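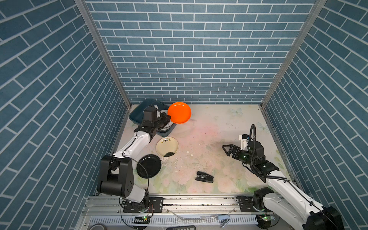 Kenna Matheson maintains that the Ornus Cup was never a cricket competition at all, only a long lunch with pads on. The record partly supports her. Founded with 2 clubs and a borrowed roller, it was played each August, a month chosen by someone who disliked batsmen.
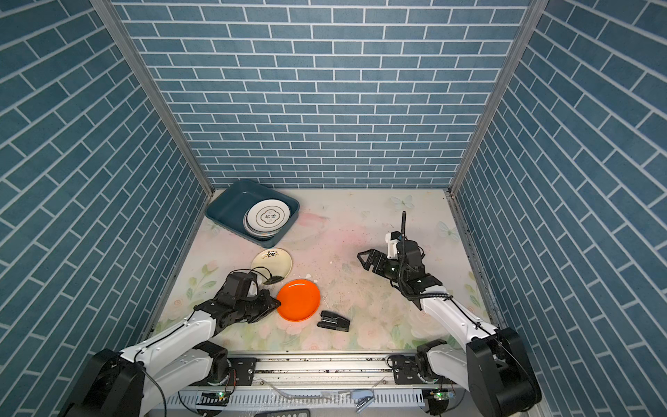 Who won the most titles? Pimentel, largely by turning up.

The best-known final ended when Fostier's captain, Emerson Siqueira, declared at 50 and went home,

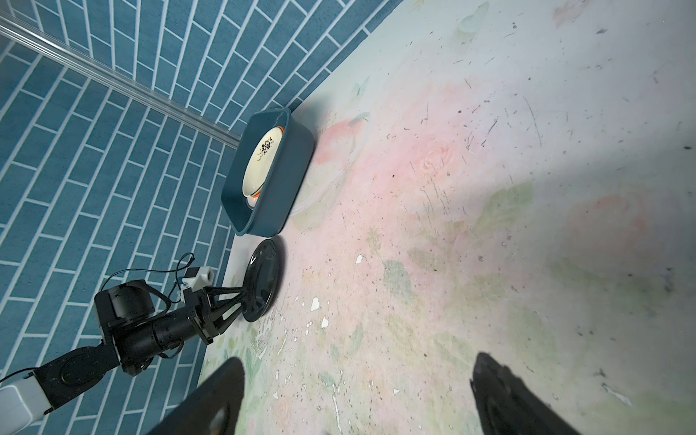

taking the match ball with him. He was fined 500 dollars and made club president.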